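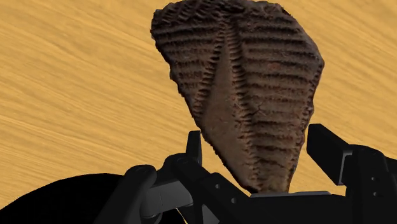
Search this site Enter keyword Go

Call for participants: remote operators and bench testers, Nultum handling study

Nultum is looking for people to take part in a study of whether a robot arm can take over routine bench work. We mean the dull jobs found in any repair shop, packing room or kitchen: pick the thing up, turn it over, put it in the tray, wipe down, start again. Our view at the moment is that a machine can do part of this, slowly, and that it does badly with objects that have no straight sides. We want better evidence than our own opinion.

Most of the sessions use simulation. You steer a two-finger gripper on a screen and handle one item at a time on a wooden work surface. The items are mostly awkward. Some have ribs and grooves on the face, some narrow to a blunt tip, and you have to decide where the two fingers should close. An irregular outline is harder than it sounds. A mug has a handle and a box has corners, but a rough piece that tapers at one end can slip toward the narrow side when the pads meet it at the wrong angle.

The rest of the study happens at our Trullthorpe workshop, where a smaller group does the same jobs by hand and later with a real arm. Your choices are compared with the machine's, grip by grip. The object set has 1164 items in it, and you will not see all of them.

What we ask of you

A total of 12 hours, split into sessions that you book yourself. Morning and evening slots are open, the last one starting at 7 p.m. Remote operators need a computer with a mouse and a steady internet connection. Bench testers need to be able to stand for an hour at a time and get to Trullthorpe on their own. Everyone fills in a short form after each session, and we do read them.

You do not need a technical background. We would like to hear from people who have done hand work for a living - packers, cleaners, line cooks, framers, shelf stockers, anyone who has sorted breakable things for a shift. Engineers may apply too, but we can only take four.

What we offer

Remote operators and bench testers are paid the same hourly rate, which is listed on the sign-up form. Travel to the workshop is paid separately. Training is one paid session with Salim Rugemalira, who runs the simulator side. There is no bonus for speed. Please don't rush the grips.

We have 47 places in all. The study begins in January and places are filled in the order that complete forms arrive. You must be 18 or older. If you have worked for Illow or Tzavaras in the past year, tell us on the form, as both supply parts for the arm.

Write to Evdokia Koutsoukos in the study office with your name, the kind of hand work you have done, and whether you want to be remote or at the bench.

Comments

Tane Hollis
Can I do this on a tablet? I don't own a mouse.

Evdokia Koutsoukos
Sorry, not this time. Any basic mouse will do, and we can lend you one for the length of the study.

Michalis Athanasiadis
I packed ceramics for years. You learn to hold from underneath, and two fingers coming in from the sides can't do that. Applied anyway.

Theano Sarantis
Will the results be shared with the people who take part? And call me when it can fold a fitted sheet.

Evdokia Koutsoukos
Yes, everyone gets the report. No sheets in this round.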